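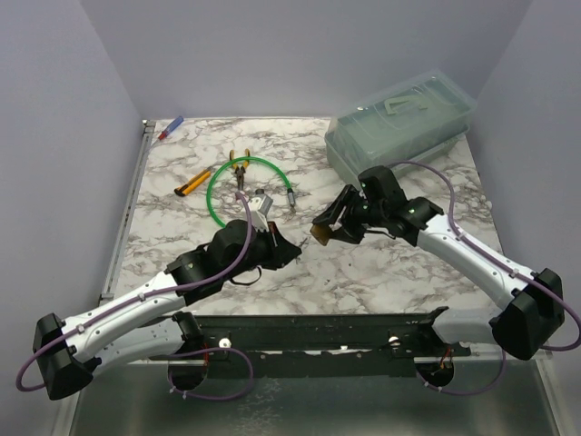

4. Kleinwerkzeug sortieren und unterbringen

Wer die Kapitel zu Wandhaken und Beleuchtung schon durchhat, kann gleich loslegen. Ich beschreibe die Sache so, wie ich sie bei uns in der Werkstatt Desmet mache, und ein paar Tipps von Birgit Stüber sind auch mit drin (danke, Birgit!). Gebraucht werden ein Tisch, ein weiches Tuch, der Werkzeugkasten Jurkden mit den losen Trennstegen und etwas Geduld.

4.1 Alles auf den Tisch

1. Tischplatte abwischen. Auf einer hellen Platte mit Marmormuster sieht man kleine Schrauben übrigens schlecht, die verschwinden gern in der Maserung – also lieber einmal mit der flachen Hand drüberfahren.

2. Das Kleinwerkzeug mit etwas Abstand hinlegen: Schraubendreher, Zange, Cuttermesser, Kabel. Bitte nicht stapeln, sonst sucht man gleich wieder.

3. Beim Cuttermesser die Klinge ganz einfahren und den Schieber einrasten lassen.

VORSICHT: Abgebrochene Klingenstücke gehören in die Klingenbox. Ich habe einmal eins mit dem Lappen aufgewischt und wünsche das keinem!

4. Zange schließen und mit dem Maul nach innen in den Kasten legen. Bei mir kommt sie ins breite Fach links, da passen auch dickere Griffe hinein.

5. Schraubendreher in die schmalen Fächer. Der Kasten hat 19 davon, und ja, am Anfang kommt einem das viel zu viel vor. Ich hatte nach einem Nachmittag noch genau zwei frei.

Hinweis: Bunte Griffe sind Gold wert. Wenn ihr neu kauft, nehmt pro Größe eine eigene Farbe, dann greift man auch ohne Hinsehen zur Klingenbreite richtig.

4.2 Kabel aufwickeln

1. Kabel in lockeren Schlaufen legen, nie um die Hand zerren. Eine Schlaufe etwa so groß wie eine Untertasse reicht für kurze Stücke völlig.

2. Stecker nach außen zeigen lassen. Metallstecker wickle ich gern noch in ein Stück Tuch, damit sie im Kasten nichts verkratzen.

3. Mit Klettband sichern und ins Deckelfach damit. Bart Vanhove nimmt Gummiringe, die werden mir auf Dauer zu bröselig.

4.3 Das Vorhängeschloss

Der Kasten wird ohne Schloss geliefert, die Öse am Deckel nimmt Bügel bis 7 mm Stärke auf. Ein kleines Messingschloss tut es für den Hausgebrauch wunderbar. Bevor ihr es einhängt, probiert es einmal in der Hand aus.
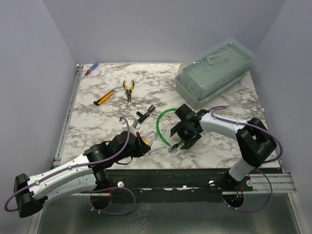 1. Schlüssel einstecken, Bügel aufspringen lassen und wieder zudrücken. Das ein paarmal wiederholen, bis es leicht geht.

2. Hakt der Bügel, hilft eine winzige Menge Grafitpulver. Öl nehme ich nicht mehr, das zieht mir zu viel Staub an.

3. Schloss durch die Öse führen, zudrücken und kurz daran ziehen.

4. Den Zweitschlüssel an einen anderen Ort legen, und zwar BEVOR der Deckel zum ersten Mal zugeht. (Fragt Amber Van Loon, warum ich das so groß schreibe.)

ACHTUNG: Ersatzschlüssel gibt es nur gegen die Nummer auf dem Beiblatt. Das Beiblatt bitte außerhalb des Kastens aufheben!

4.4 Zum Schluss die Platte

1. Reste vom Tisch fegen, auch hinten an der Wand entlang, da sammelt sich immer etwas.

2. Mit einem feuchten Tuch nachwischen, dann trocken nachreiben. Scheuermilch lasst bitte weg, die macht helle Oberflächen stumpf.

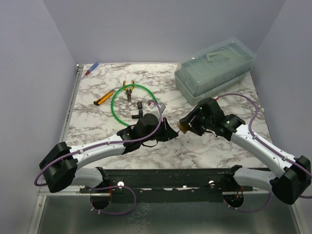 Weiße Tischplatte mit grauer Marmorzeichnung, an drei Seiten von Wänden eingefasst

3. Kasten an seinen Platz stellen. Fehlende Trennstege lassen sich unter der Bestellnummer 194 nachbestellen. Weiter geht es mit Kapitel 5, Schrauben und Dübel.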